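Monthly meeting, Coltthorpe Clothing Exchange and Mending Room

Started ten past six, upstairs room. Quorum ok. Minutes of last meeting taken as read, one correction: the Broda quote was for the boiler only, not boiler and radiators. Agreed.

Matters arising

Side door lock. Done. New keys are with the shift leads, old ones do NOT work, please stop trying them.
Shelf brackets in the shoe corner. Not done. Carried over again.
Letter to landlord re damp patch. Sent, no reply. Send again, copy to the agent this time.

Money

Balance 3,023 after the rent went out. Want to keep 3,000 in the account through the winter, so in practice there is 23 to play with till the coffee morning cash is paid in. Long talk about whether the boiler deposit comes out of this or the repair pot. Repair pot. Needs to be shown seperately on the sheet next time, a few people couldn't follow it.

Electric bill up. Irons are the main thing, plus the heater in the back. Heater off when room is empty. Sign to go up.

Asked whether the membership fee should rise. Split on it. Some felt strongly that people who come in for kids coats shouldn't be put off. Leave as is, look again in spring.

Boiler

Two quotes in. Broda cheaper but can't start till after the holidays. Nevetti could come this month, wants half up front. Question whether the Nevetti price includes taking the old one away, quote doesn't say. Ask before deciding. If it does, go with Nevetti, agreed by show of hands, 10 for, none against.

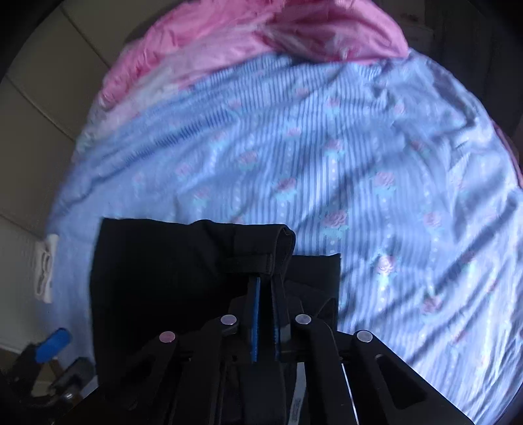
Coltthorpe, 12 Nov 2021

Sorting and intake

Bags still being left at the door overnight. One got rained on and had to be thrown out whole. Notice on door to be bigger and in more than one language. Also put it on the Facebook page.

Dark clothes and prints to be sorted apart before folding, not after. Was agreed in summer and has slipped. Black things especially, they pick up lint off everything else and then have to be gone over with the roller, takes forever.

Lengths of fabric: we have too many. Not to be mixed in with bed linen. Anything over a yard goes on the fabric shelf with the length pinned to it, anything under goes to the quilting group. Quilters asked for cottons only please, no more fleece.

Winter coats. 34 on the rail after last Saturday, mostly adult mediums. Short on kids sizes and anything in XL. Ask the school to put a line in their newsletter. Coats with broken zippers to go in the mending basket with a tag saying whats wrong, not back on the rail.

Mending evenings

Going well, bit crowded. Suggestion to split into beginners and everybody else. Try it for two sessions and see.

Second sewing machine still skipping stitches. Bogale repair shop will look at it but want it dropped off, they don't collect. Needs someone with a car. Offer made, sorted after the meeting.

Out of black thread and size 14 needles. Order both. Also seam rippers, they walk off.

Request for a darning session. Yes if someone will lead it. No takers yet, ask on the mailing list.

Holiday swap

Hall is booked. Tables from the church again, same deal as last year, we collect and return. Doors open later than last time so set-up isn't such a rush. Limit of one bag per person for the first hour then open to all. There was some grumbling about this but it stands.

Hot drinks by donation. Cake offers to the list in the kitchen. Label anything with nuts.

Leftovers: agreed not to bring them back here, no room. Van to take them straight to the shelter, need to confirm they still want them.

AOB

Mirror in the changing corner is cracked, cover it till replaced.
Parking. Don't block the bakery.
Request to move meetings to seven. Vote next time, not enough people here to change it tonight.

Closed 7:40. Next meeting same room, date by email once the hall has confirmed thier bookings.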